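Breltitz Community > Repair > Plastics
Which adhesive for a crack in a molded plastic base?
Viewed 3,568 times

workum_bench
I have a hairline crack in a white molded base, near one of the corners. There is no resin code that I can find on the underside. Two-part epoxy held for one evening and then peeled off in one clean piece, leaving the plastic glossy underneath. Cyanoacrylate did the same. The wall is thin, so I would prefer not to bolt a plate across it. Is there an adhesive that works on this material, or is welding the only option?
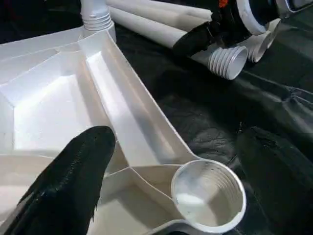

How do I find out which plastic it is if there is no code?

Cut a sliver from a hidden edge and drop it in water with a little dish soap. Polypropylene and polyethylene float. ABS, polystyrene, nylon and PVC sink. The soap matters, as surface tension can hold up a small piece of a heavier plastic. Heavily filled polypropylene can also sink, so treat a sinking sample as a hint only. A drop of acetone on a hidden spot is the second check: ABS and polystyrene go tacky, polypropylene does not.

Majumder
Epoxy that comes off in one piece with a glossy surface under it usually means polypropylene or polyethylene. Both have low surface energy and most glues will not wet them. Use a structural acrylic sold for polyolefins. Sand with 120 grit, wipe with isopropyl alcohol, apply, clamp overnight. Do not buy the primer pens. I have had poor results with them.

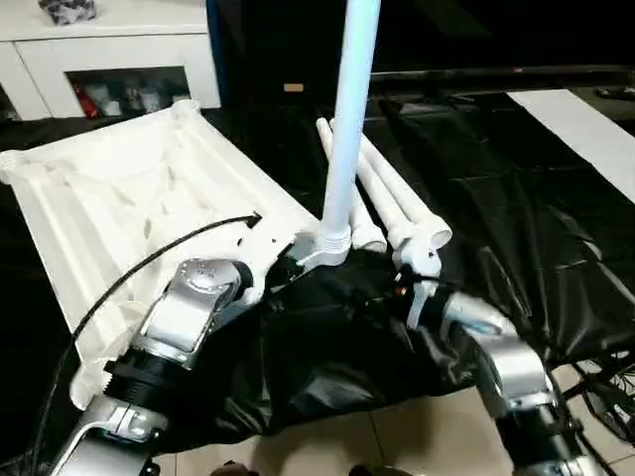
White plastic frame on black sheeting, showing light gray scuffs.

Scuffs like these are cosmetic. They do not affect the bond as long as the joint area itself is sanded and degreased.

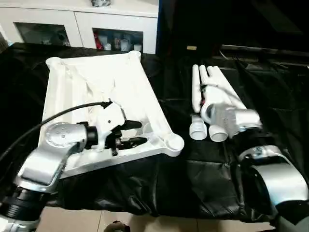 Fathima Wanigasekara
Section moderator, Plastics
Posted 24 June 2019

The answer above is correct on adhesives, but I would weld polypropylene if the crack is in a load path. Procedure:

Drill a 2 mm hole at each end of the crack to stop it from spreading.
Cut a V-groove along the crack to half the wall thickness.
Use filler rod of the same resin. Polyethylene rod will not fuse properly to polypropylene.
Weld in short passes and let each one cool before the next.
Where there is access from behind, repeat on the back face.

Test the rod on scrap first. If the bead can be peeled off with pliers when cold, either the rod is the wrong resin or the base material was not melted.

ermont_9
Used baking soda and super glue on mine in April. Still holding, but I don't know what plastic it is.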